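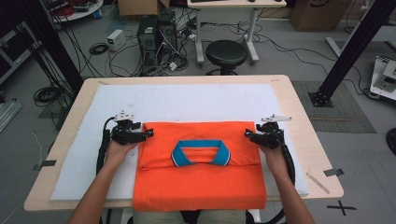
Setup and Upkeep of a Two-Gripper Garment Folding Station
Project report, Pastness bench
Shih-chieh Liu and Siu-fong Yau

1. Scope

This report covers the mechanical setup, wiring, calibration and maintenance of the folding station used in our term project. Learning from the recorded folds is treated in a separate report and is mentioned only where it sets a requirement on the hardware. The station was taken over from the previous group in January with two working hand-held grippers, no written calibration procedure and one spare cable.

2. Layout

The operator sits at a wooden table and holds one gripper in each hand. A garment is folded on a white pad that covers most of the tabletop and leaves a margin of bare wood along the far side and at both ends. The pad gives slightly under the jaws, so the lower finger can get beneath a fabric edge without scraping the wood. On the bare table a thin polo shirt slid away from the fingers on most first attempts.

Both grippers are black, and each has a small white bracket on top. Corrugated cables run from the grippers down past the table edges to the floor. We kept this routing after trying an overhead line, which pulled the grippers upward when the operator reached for the far side of a shirt. With the cables hanging at the sides the pull is lower and nearly equal on both hands.

Tape marks on the left and right edges of the table give the reference line for placing a garment. The floor near the table also carries a tape cross. The table is checked against the cross before each session and moved back if it has drifted. It does drift, mostly when someone leans on it to stand up.

3. Wiring

Each gripper has its own power and signal lines inside one corrugated sleeve. The two sleeves are labeled L and R at the computer end only. This caused one lost afternoon, described in section 5. Supply voltage is 24 V for both sides, from a single supply with a separate fuse for each gripper.

The order for power-up is:

Computer on, wait for login.
Supply on.
Left gripper enabled, jaws opened and closed once.
Right gripper enabled, jaws opened and closed once.
Recording software started.

Shutdown is the reverse. If the supply is switched on first, the controller holds the last commanded jaw position from the previous session and the fingers may close without warning. Keep hands clear of the fingers until both enable steps are done.

4. Calibration

Calibration is done once per session and again after any screw on a gripper has been loosened. It has two parts.

4.1 Jaw opening. The jaws are closed fully and the encoder reading is stored as zero. They are then opened to the stop and the second reading is stored. The difference between the two should be 236 counts on either gripper. A lower value normally means lint in the slide. A higher value means that a fingertip has worked loose and is being pushed past its seat.

4.2 Bracket position. The bracket is the reference for the gripper pose, so any play in it shows up as an error at the fingertips. We hold the gripper body against the table edge and press sideways on the bracket with one finger. No movement should be felt. The screws are tightened by hand with the short driver, a quarter turn past contact. The long driver was taken out of the kit after it stripped a thread in the left bracket.

5. Faults and repairs

5.1 Right jaw slow to close. The right gripper began to lag the trigger during the second week of recording. The opening check gave a low count. We removed the side cover and found packed fiber at the rear of the slide, the same orange as the polo shirt we use as the standard test garment. The slide was brushed out dry. Oil was tried once on the left gripper before we took over, according to the old notes, and the lint then stuck to it, so we do not use any. After cleaning, the count returned to its normal value and the lag was gone.

5.2 Dropouts on the left signal line. The left reading froze for short periods when the operator turned the wrist outward. We first suspected the controller port and swapped the two plugs. The fault seemed to stay on the left, which pointed to the port. In fact the sleeves had been crossed under the table at some earlier time and the labels were wrong. Once both were traced by hand, the fault was found in the left cable, where the conductor had broken just behind the connector. The spare was fitted. Both ends of both cables should be labeled, and this is still open.

5.3 Worn fingertip pads. The rubber on the inside of the jaws polishes with use and then slips on smooth fabric. Collars are the worst case, as the folded edge is thick and springs back. Our first set of pads lasted 53 sessions. We now change them when a single sheet of printer paper can be pulled out of the closed jaws with light force.

5.4 Pad creep. The white pad moved toward the operator over a long session, dragged by the shirt on each pull. Double-sided tape at the far corners held it, but left residue on the table. We went back to leaving the pad loose and resetting it to the table margin between garments.

6. Routine checks

Before each session:

Table position against the floor cross.
Cables free on both sides, no loop under a chair or foot.
Bracket play, left and right.
Jaw opening count, left and right.
Pad square to the table.

Every Monday:

Brush out both slides with the covers off.
Paper test on all fingertip pads.
Inspect the cable behind each connector for kinks or whitening of the sleeve.
Copy the calibration values to the log.

The weekly work takes one person under half an hour if no parts need changing. Yau did most of the cleaning and Liu the cable work, and both of us can now do either.

7. Open items

The floor behind the table still has too many loose cables. They are out of the operator's way but make it slow to trace a single line, and a proper tray should be fitted along the desk. The stripped thread in the left bracket is held with a longer screw and a nut - acceptable for now, but the bracket should be replaced before the next group starts. A second spare cable has been requested. The 2 A fuses are kept in the top drawer with the short driver, and the drawer label should be left on.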